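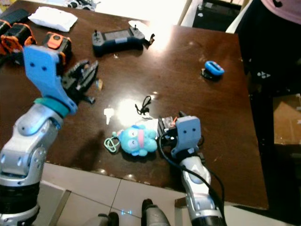
Figure 2. Dark brown wooden table top with a glossy finish and slight scratching.

4.2 Scratch visibility and sheen on dark finishes

The survey covered 52 table tops in daily use at the Groremdale and Ceklow sites. Each top was graded for visible scratching on a scale from zero (no marks found under raking light) to six (marks plain from standing height under room lighting). Two graders worked separately and did not see each other's sheets until all the tops at a site had been scored. In total 234 gradings were kept, taken from several positions on each top. Positions within a hand's width of an edge were left out, as edge damage is treated in Section 4.4.

Dark glossy tops of the general kind shown in Figure 2 were the hardest to grade consistently. A fine scratch in a high-sheen coating scatters light against a dark ground and reads as a pale line, but only over a narrow range of viewing angles. Moving the head a short distance was often enough to lose it. On satin finishes the same graders agreed more often, and their disagreements were seldom larger than one step. On gloss, differences of two steps were common, and most of them were traced to the height of the grader's eye above the surface.

Room lighting had a stronger effect than we had allowed for in the pilot. Under a single overhead source, gloss tops showed a bright patch in which almost every scratch was visible and a wider dark area in which few were. Under diffuse window light the whole surface took on a weak veil and the scores fell. Tops at Ceklow were therefore regraded in October with the blinds drawn, and the later scores are the ones used in Table 3. The Groremdale scores were taken with blinds drawn from the start.

Shadows cast across a top were also a source of error. Scratches lying inside a hard shadow were missed by both graders more often than those just outside it. We asked graders to shift the lamp and look again wherever a shadow crossed a grading position, but this instruction was added part way through the Groremdale visits and the early sheets do not record whether it was followed.

Scratch direction was noted where one could be made out. Long straight scratches tended to run from the seated side towards the middle, as would be expected from objects being pushed and drawn back. Short curved marks were grouped near the sitting positions. We make no claim about the objects responsible. The method of Dervishi and Safavi, in which marks are sorted by width under a hand lens, was tried on a few tops and given up – the lens could not be held steady enough over a gloss coating without touching it.

Cleaning before grading was limited to a dry cloth. Polish residue fills fine scratches and lowers the score, and its effect is taken up in Section 4.3.

Comments

Fletcher Brunton: Was the lamp height fixed? Section 3 gives the angle but I can't find a height.

Davoud Rostami: It was fixed at Ceklow only. We will add it to the method section.

Þröstur Ingvarsson: The sentence on shadows should come before the one on lighting, I think. Otherwise clear.

Related items

Sheen loss in waxed and oiled table tops
The Verell lamp: a low-cost source for raking light
Alipour test panels: repeat gradings by untrained observers
Edge wear on shared desks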